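Hatice Çınar and Linnea Fjeld
2021-04-06

3.2 Serving ware and table layout

Small steamed foods are usually moved twice before they are eaten: once out of the basket and once onto a plate. In our earlier household visits in Brerkeck, most people kept the basket and the plate close together and served over the gap between them. We wanted a layout that kept this habit but could be repeated from one session to the next.

The table was brown with a matte surface. Blue tape was laid on it in a grid of roughly square cells, so that each item could be put back near its starting place after a session. We did not ask for exact placement. A plate could sit across a line, as it often would on a placemat at home, and the cell was noted by whoever set the table.

Two kinds of ware were used in the serving sessions. The first was a round, shallow plate in pale green, chosen because most of the foods showed up well against the colour. The second was a bamboo steamer with two tiers. Stacked baskets take up less of the table than two set side by side, but the upper tier has to be dealt with before the lower one can be reached. Several households had told us that this was the part of serving they liked least.

Figure 4 shows the plate and the stacked steamer on the taped table, with a small reddish-brown item held just above the left rim of the plate.

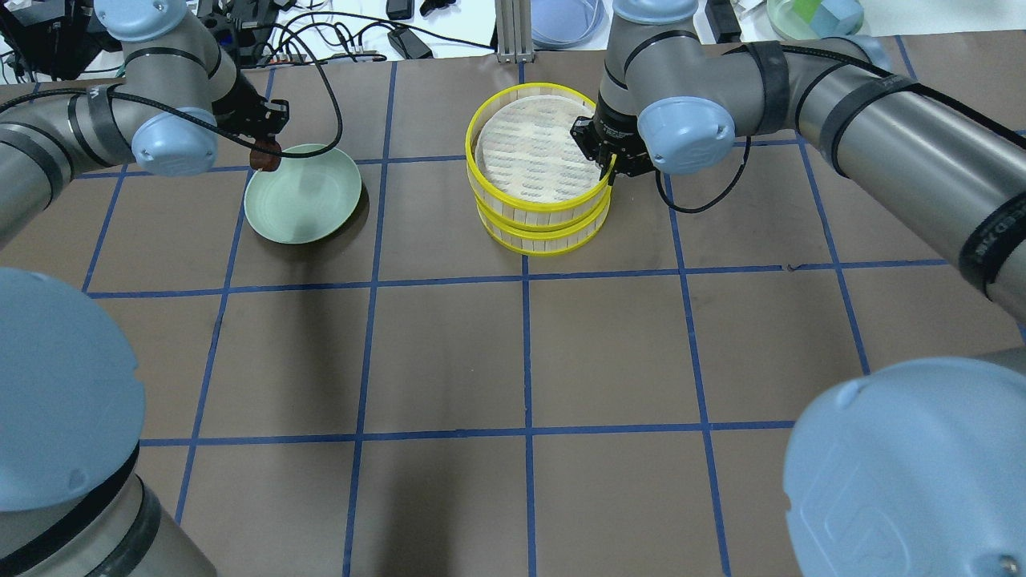

Figure 4. Serving layout with plate and two-tier steamer. The plate lies across one of the grid lines.

3.3 Session records

The Quezada set holds 400 sessions, recorded over 6 weeks. For each one we kept the starting cell of the plate, the starting cell of the steamer and the order in which items were served. Pascual Yáñez checked the written records in May and corrected those where the two cells had been swapped. Sessions with no legible starting cell were left out of the layout comparison in Section 4 but kept in the serving order counts.

Last updated by L. Fjeld
Contact: Hatice Çınar, Drullard | Copyright the authors | Back to top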